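# Hand-held gripper demos: policy closes too early on thin and crumpled items

Posted in Teaching & Teleop by **Jad Shboul**, Wednesday, August 11, 2021

I am training a pick-and-drop policy for mixed household trash. The demonstrations are collected with a hand-held two-jaw gripper with a wrist-view camera, so no arm is involved until playback. The current set has 1,292 demos. Playback runs on a Toft arm with the same jaws and the same finger pads.

Rigid items are fine. Small bottles and boxes get picked up most of the time. Wrappers, socks and flat tubes fail in the same way every time: the arm comes down, closes while still above the item, and lifts nothing. It then carries the nothing to the bin and opens over it.

What I have checked so far:

- Camera calibration, redone in March and again last week. No change.
- Jaw width logging. The recorded width matches a caliper at full open and full closed.
- Frame rate. No dropped frames that I can find.
- Learning rate, batch size, longer training. Slightly different failures, same early close.

Three people did the collecting. I'm one of them, and I think my own demos are as bad as anyone's.

Is this a data problem or a latency problem? I would like to know before I recollect anything. I can also switch to remote control of the arm with a leader device (we have a Draline unit on the shelf), but it is much slower per demo.

---

**Tala Daher**

Probably both, and you can separate them in an afternoon.

Latency first. In your recordings, image and jaw width are stamped at the same moment, or you think they are. On the arm, the image is already old by the time the policy sees it, and the jaw motor adds its own delay. Put a blinking LED in view, drive the jaws from the same signal, and measure the gap on both setups. If the two gaps differ, shift the action labels by the difference and retrain on what you have. Check the sign of the shift on a single episode before you run the whole set. I once shifted a full set the wrong way and lost a week to it.

A delay problem on its own usually gives a late close, though. Yours is early, which makes me suspect the demos.

Play back a few of the sock demos at quarter speed and watch the jaw width curve against height. People holding the gripper in their own hand start squeezing on the way down. A hand can get away with that because the collector feels the contact and corrects. The policy has no such feel. It learns "start closing at this height," and on a flat item that height is too high.

What fixed it for us was a fixed routine for every pick:

1. Start with the jaws fully open and the item between the pads in the camera view.
2. Descend with the trigger untouched.
3. Stop when the pads touch the surface. Hold for one beat.
4. Close at a steady speed.
5. Hold for another beat, then lift straight up.

The pauses feel silly and the collectors will drop them after a dozen picks unless somebody reviews the curves. Review the curves.

Second point, the surface. If you collect on a hard table and the arm works over something soft, contact height means different things in the two places. We record on a mattress and on a table in equal shares and log which is which. Soft surfaces also forgive pressing down a little, and thin items need that.

Layout as we set it for the thin-item sessions, jaws at the start width: 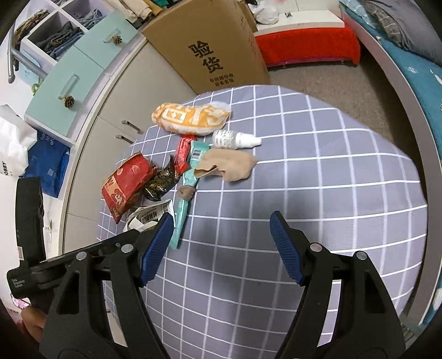

*Start position over a mixed pile on the mattress: jaws open, sock and toothpaste tube overlapping.*

Leave the overlaps in. If every item lies by itself, the policy never sees a pad coming down next to a neighbor. Rearrange the pile after each pick and don't tidy it. We swap out the items every 12 episodes.

You should not need to recollect the whole set. Keep the rigid-item demos. Throw out any thin-item demo where the width starts to drop before the height levels off, then record new ones to replace those. In our case almost 11 percent of the total had to go.

---

**winavcombe_bench**

Just use remote control. With the leader device you are driving the real arm, so the delay is in the demo already and there is nothing to shift. We went over to it after trying hand-held on a Zumach arm and never looked at hand-held again.

Slower, yes. Also tiring on the wrist. You get no touch feedback on the cheap leaders, so socks are a pain.

---

**Jad Shboul**

Ran the LED test. The gap differs by 3 frames between the recorder and the arm. Shifted the labels and retrained: picks on the bottles got cleaner, wrappers still fail.

Then I plotted width against height as Tala suggested. The squeeze starts well above the surface in most of the sock demos, mine included. Filtering those out now and recording replacements with the pauses.

Keeping the Draline unit for the tubes in case the new demos don't cover them. Marking Tala's answer as accepted.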